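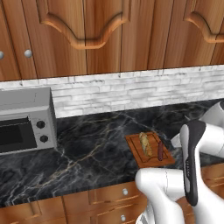 Zostley Under-Cabinet Light Bar

Sold by Wareo. Ships Monday to Saturday.

Most kitchens are lit by one fixture in the middle of the ceiling, which does a lovely job of lighting the back of your head. Your head then casts a shadow on the onion. The Zostley goes under the wall cabinets, in front of you, and lights the onion.

It comes in one length, 20 inches, and links end to end with the short connector in the box. You can run up to six bars from a single outlet. If your kitchen needs more than six, congratulations on your kitchen, and please buy a second power cord.

Each bar has 168 LEDs behind a frosted cover, so you get an even strip of light and no row of dots reflected in the counter. This matters most with dark polished stone, which will show you every fixture in the room whether you asked or not. On a shiny surface, mount the bar toward the front edge of the cabinet and tilt it back at the wall. On matte laminate or butcher block, put it wherever the screws will go.
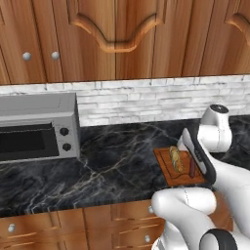 Cabinet bottoms are rarely as flat as they look. Many have a lip along the front, and older ones have a lip all the way around plus a staple or two from a previous owner's ideas. The bar is slim enough to hide behind most lips, but measure yours first. The adhesive strips are fine for bare, clean undersides. For anything that has spent years above a stove, use the screws.

Brightness is set with a touch switch on the end of the bar. There are three levels – Work, Supper and Glass of Water at 2 A.M. It remembers the last one you used, even after a power cut.

What's in the box
One 20-inch light bar
Power cord with plug
Linking connector
Two mounting clips, four screws
Adhesive strips
Instructions, translated from the original Zurnholm engineering dialect

Details
Light color: warm white
Finish: white or gray
Use: indoor, dry locations only
Warranty: two years

Pairs well with
Guerreiro Cord Channel, paintable
Zostley Plug-In Timer

Returns
You have 200 days, which should cover even the kind of project that starts on a Saturday. Please send the screws back too.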